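April 29, 2019
By Lalit Nishad

Trurkance Opens Its Robot Hand Teaching Kit to Outside Labs, Admits the Hard Part Is the Person

BRULTHORPE — Trurkance, which has spent the better part of its short life persuading robot hands to copy human ones, said today that its teaching kit, Eminora, is available to outside labs and workshops. The kit lets a person show a five-fingered robot a task in one of two ways: by taking hold of the robot and moving it through the job, or by wearing a glove in another room and letting the robot follow along.

Neither method requires the person to write code. Both require the person to decide how they pick up a cup, a question most adults have managed to avoid until now.

"We used to write out every finger position by hand," said Lalit Nishad, who leads the teaching group and was also asked to write this announcement, and so is quoting himself. "One grasp took most of an afternoon. Then somebody moved the cup."

Eminora was built over two winters at the company's office in Brulthorpe, where the desks are used for teaching as well as for the usual desk purposes. The team's training set now stands at 3246 recorded demonstrations, 400 of them done by remote control. The rest were taught the old-fashioned way, with a human holding a robot's wrist and muttering.

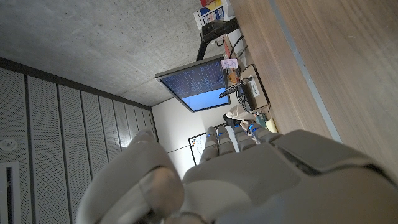
The company is frank that the two methods do not produce the same kind of lesson. Moving the robot by hand gives slow, careful motions and very few accidents. It also gives the operator a sore shoulder, and for a while it gave the software the idea that every task should begin with a long pause, since that was how long people took to get comfortable. The pause is now trimmed out before training. Operators have asked whether it could be left in for them.

Remote control is faster and looks better to visitors. The glove reads the bend of each finger and sends it to the hand, and a view from the wrist comes back to the operator's screen. That view turns when the wrist turns. New operators tend to tilt their heads to match, and experienced ones claim they don't.

Thumbs remain the main source of argument. A human thumb swings in ways the robot's thumb can't quite follow, so the software has to make a judgment call between copying the shape of the operator's hand and copying what the fingertips are trying to do. Version one favored shape and produced some handsome gestures that held on to nothing. The version being released favors the fingertips. It is less elegant to watch and a good deal better at holding a sponge.

Singhal, a parts-packing firm that began trying the kit in December, used it to teach 4 jobs on its small-items line. Supervisors there were asked to record 40 demonstrations per job. The first batch had to be done over after the team noticed that each supervisor had a private and strongly held view on which way up a box should go — the robot had learned all of them.

"It was a useful exercise," Nishad said. "They have a written rule about boxes now. They didn't buy the kit for that, but we'll take the credit."

Labs ordering Eminora receive the glove, the recording software, a wrist camera mount and a printed guide to giving demonstrations. The guide is short. It asks operators to move at a normal speed, to let go of things completely when they mean to let go, and to throw out any recording in which they sneezed. A longer section covers what to do when a demonstration goes wrong halfway through, and the advice is to keep going and fix it, as a robot that has only seen perfect attempts has no idea what to do after a bad one. The team has been generous in supplying bad ones.

The kit does not include a robot hand. Trurkance supports its own hand at launch and is working on others, in an order it declines to announce, having announced one before.

Orders are open now through the company's Brulthorpe office. Visitors who would like to try the glove may do so by arrangement, and are asked to take off their rings first.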